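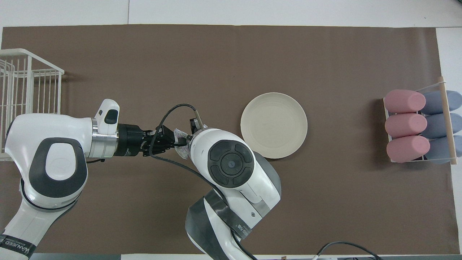

2021-01-13 染色间笔记

接着上次没写完的说。靛蓝缸又闹脾气了,早上掀盖子一看,液面那层铜光膜没了,颜色从黄绿变成浑浊的蓝,闻着也不对,少了那股发酵的甜腥味。我第一反应是碱不够,拿试纸一测,pH还在正常范围里,那多半是还原不足,缸里进了太多空气。想想也是,前天我赶着把Primitz那批围巾浸完,进进出出搅得太狠,缸没缓过来。

处理办法写一下,省得下次又翻半天旧本子:先停染,缸温慢慢升回去,加一小把果糖,顺着一个方向轻轻搅,盖好,等。别中途掀盖子看!我每次都忍不住,每次都后悔。下午四点左右再看,液面边上开始发黄绿,中间还是蓝的,算是醒了一半。明天早上再决定要不要补石灰。

说说棉布的事。Fliltar寄来的新坯布到了,手感比上一批硬,上浆很重。我剪了一块滴水试,水珠在布面上站着不动,好一会儿才塌下去,这种布直接下缸肯定花。所以老老实实精练:纯碱加一点中性皂,大锅煮一个半小时,煮出来的水像隔夜茶一样黄,倒掉再煮一遍,第二遍才清。煮完再滴水,一下就吃进去了,这才放心。

顺便记一下用量,这次称得比较仔细:干布一共2,944克,纯碱按布重百分之二,差不多59克。上次我是凭手感抓的,结果有两块布边发黄,洗了好几遍也没洗干净,现在还压在箱底当垫布用。

茜草那边倒是挺顺。根粉200克,前一晚冷水泡着,今天慢火升温,一直压在六十五度以下。温度一过七十,褐色就出来了,红会发闷,这个亏我吃过不止一次。明矾媒染的那组出来是偏橙的砖红,加了一点碳酸钙的那组明显更正,更接近我想要的那个红。我们这儿的自来水偏软,之前一直没往这上面想,白白怪了好久的茜草质量(对不起那家店,我还写过一封挺不客气的邮件)。

加铁的小样也做了一块,只浸了一小会儿就拎出来,颜色立刻沉下去,变成一种带紫的灰褐,意外地好看。不过铁伤纤维,真丝上我不敢多用,棉布上可以再试深一点。铁桶和夹子用完要单独放,别跟明矾的混在一起,上次黄色系整锅变橄榄绿就是这么来的。

豆浆底的试验,结论先放着。28块小样,一半刷了两遍豆浆,一半没刷,都是同一锅洋葱皮。刚出锅的时候刷过的明显浓,可是洗过一遍以后差距小了很多,有几块我得拿到窗边翻来翻去才分得出来。豆浆那组手感发硬,像纸。我个人倾向于以后只在手绘颜料的活儿上用,整缸浸染就算了,泡豆子磨豆子滤渣一通折腾,不值当。谁要是有不同看法,在下面空白处写,别直接划掉我的字。

耐晒测试还在继续。Baxter色卡架上那一排从六月挂到现在,半边用黑卡纸挡着。今天揭开看了看:

靛蓝:几乎没动,稳。
茜草:略浅,还能接受。
洋葱皮:从金黄退成了米色偏褐,退得不算难看。
姜黄:没了。真的就没了,剩一点点脏兮兮的影子。
苏木:退得比我预想的快,而且不均匀,可能是媒染的时候布没完全展开。

姜黄我是真喜欢那个颜色,但以后有人订,必须提前讲清楚,别等人家挂窗帘挂一个夏天再来找我。苏木重做一次,这回媒染时勤翻布,锅换大的。

Flovine那边问能不能做一批餐巾,要深浅渐变的蓝,洗得住,价钱他们出到2,000。算了一下布钱和工时,能做,但利润薄得像我那块姜黄布。渐变最浅的那一档最难,浸一次就得到位,时间差几秒颜色就不一样。我的想法是最浅的用快耗尽的旧缸来做,反而好控制,新缸留给深色,多浸几遍,每遍之间充分氧化。先打一套小样寄过去,他们点头了再谈交期。缸没恢复之前什么都别答应。

杂事:

皂洗那一步大家不要省。靛蓝浮色不洗干净,一擦一手蓝,上回我的白毛衣袖口就这么交代了。水温不用太高,洗到水清为止。

明矾快见底了,下单的时候顺手带两包柠檬酸。电子秤的显示又开始跳,换了电池好一阵,待会儿又跳,怀疑是底下那块橡胶脚垫歪了,台面不平。

豆渣不要倒水槽!堵过一回了,通了一上午。

晾布的绳子往窗户里面挪了一截,太阳直晒的那头总是干得快,折痕处容易留水印。挪完以后今天晾的这批看着匀多了,也可能是今天阴天,再观察。

明天先看缸,再煮剩下那半匹布。茜草余液别倒,还能染一轮浅粉,我想试试羊毛线。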